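Stiletti Neighborhood Safety Group
Minutes, March meeting, 7:00 p.m.

Present: Griller (chair), Ding, Suqin Cao, Prorelia tenants' delegate, 11 residents
Apologies: none received

1. Minutes of the February meeting were approved with one correction. The stolen trailer was taken from Mill Lane, not Mill Street.

2. Catalytic converter thefts
Griller read the police summary. There were three thefts in the past month, all overnight and all from the lot behind the Prorelia building. No arrests so far. The officer assigned to the cases asks anyone with doorbell video from that side to send it in, even if it seems to show nothing.

3. Reward fund
The fund stands at $3000. Ding moved to offer $400 for information leading to an arrest in the converter cases. Seconded and carried, one against. Payment goes through the tip line, so the caller's name stays private.

4. Parking lot lighting
Two lamps on the north side are still out. The landlord has been written to twice - no answer yet. Griller will phone.

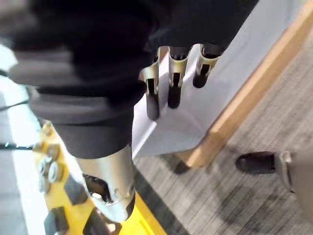 Suqin Cao said a reward was fine but the lamps should come first, as her neighbor's car was hit directly under one of the dead ones. She asked that the landlord be given 20 days before the group goes to the city. Agreed.

5. Other business
Etching kits for marking converters are available from Ding. Bring your registration.

Meeting closed 8:10 p.m.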